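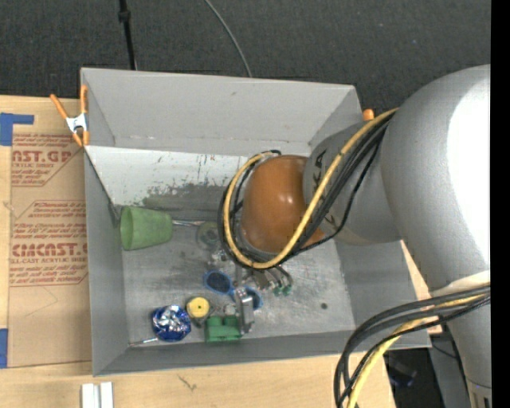
A mixed bin is only a problem when it has no owner, Carla Semaan wrote to this newsletter after our July article on storage in the shared workrooms. She added that the article had treated every open bin as a sign of neglect, and that this did not match her experience of the Pestitz building. Her letter was passed to Erasto Shemweta, who has been responsible for stores and common equipment at Bisbridge for 11 years. He agreed to discuss it with us on 2022-11-03.

Mr. Shemweta began by saying that he accepted most of the criticism. "The July article gave the impression that we want everything behind a labeled door," he said. "That has never been the policy. We ask for labels on cabinets and shelves. For the bins that stand open on the tables, we ask that one person in each workroom knows what belongs in them and looks through them regularly."

The gray bins are a familiar sight to most staff. They are used wherever small items of different kinds have to be kept together for a time, before they are sorted or returned to the shelves. Asked whether the practice should continue, Mr. Shemweta said that he saw no better arrangement for work in progress. "People need one place within reach where an object can be put down and found again. If you take that away, things go onto the windowsill, then into drawers, and after a month you are ordering them a second time."

He was less satisfied with the state of the bins themselves. Many show the wear of daily handling, with scuffed floors and scraped, stained surfaces on the inside. Under the present rules, a bin is withdrawn if it is cracked, if it no longer stands level, or if loose flakes come away and mix with the contents. Surface marks alone do not qualify. "I receive requests for a new bin on the grounds that the old one looks tired," he said. "I understand the wish, but a scuffed floor holds objects as well as a clean one. Flaking is a different matter. Once it comes off on your hand, I want to hear about it."

Requests for replacement are handled by Ngọc Thân in the stores office. The average waiting time is currently some 42 days, a figure Mr. Shemweta described as too long. He attributed it to the decision to order in large batches, and said that a small reserve would be held at Pestitz from next year. Staff may also ask for a bin to be exchanged for a used one in better condition, which can usually be done the same week.

We asked about cleaning. The written instruction calls for bins to be emptied completely before they are wiped, and Mr. Shemweta confirmed that this remains in force. Wiping around the contents leaves dust in the corners, he said, and it also means that the bottom layer is never looked at. "Small pieces gather along the walls. Some are useful and some are scrap, and you cannot tell which until you have them out on the table in good light."

On the matter of tables, he repeated the existing guidance. Bins should stand flat on the wooden surface and should not be dragged. The tables in the Ung wing were refinished at considerable expense, and he asked that any deep scratches be reported to Bình Giáp. Felt pads have been tried and were abandoned, as they shifted whenever a bin was moved.

Ms. Semaan's letter also proposed that each bin carry a short card naming the person in charge of it. Mr. Shemweta said that he would support this. A trial has been agreed for the Miva workroom, where Trinh Từ will keep the cards up to date. The card will give a name, a telephone extension and the date on which the contents were last sorted. It will not list the contents. "A list would be wrong by the afternoon," Mr. Shemweta said.

He was asked finally what staff should do when they come across an object in a bin that they cannot identify. The item should be left where it is, he replied, and the person in charge should be told. Unclaimed items may be brought to the stores office on any working morning, where they are kept for 73 days and then offered to the other workrooms.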